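## 4. Lo que medimos dentro de la camper

Bueno, vamos con la parte que más me apetecía escribir. Nuria Lozano y yo pasamos 5 noches en la Rindovum, una furgoneta camper de techo elevable, con una pregunta muy poco glamurosa: cuánto ruido llega a la cama de arriba cuando arranca la calefacción estacionaria. En trabajos anteriores (Mancuso y Pace, sobre todo) se mide siempre abajo, a la altura de los asientos, y a mí eso me dejaba con la mosca detrás de la oreja, ¡si arriba solo hay lona!

Colocamos 2 sonómetros, uno junto a la almohada y otro al lado del fregadero, y grabamos desde las once de la noche. En total nos salieron 808 registros válidos, después de tirar los de un sábado de viento en el que aquello parecía un velero. 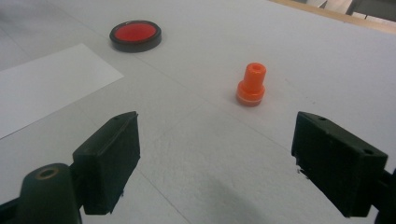
**Figura 4.** Botón rojo con carcasa negra sobre una mesa clara.

¿Se duerme peor arriba que abajo con la calefacción puesta? Depende del arranque: durante los primeros minutos el nivel junto a la almohada sube más que abajo, y luego las dos curvas se juntan tanto que cuesta distinguirlas.

Katia Dal Bello, que revisó los datos, me insistió en separar las noches con el techo bien tensado de las otras, y tenía razón (me costó una tarde entera rehacer las tablas, todo sea dicho). Con la lona floja aparece una vibración grave que el sonómetro de abajo ni huele. No sabemos todavía si viene del bastidor o de los cierres laterales; yo apuesto por los cierres, pero es una corazonada y como tal la dejo. En la sección 5 repetimos las medidas con el vehículo en pendiente.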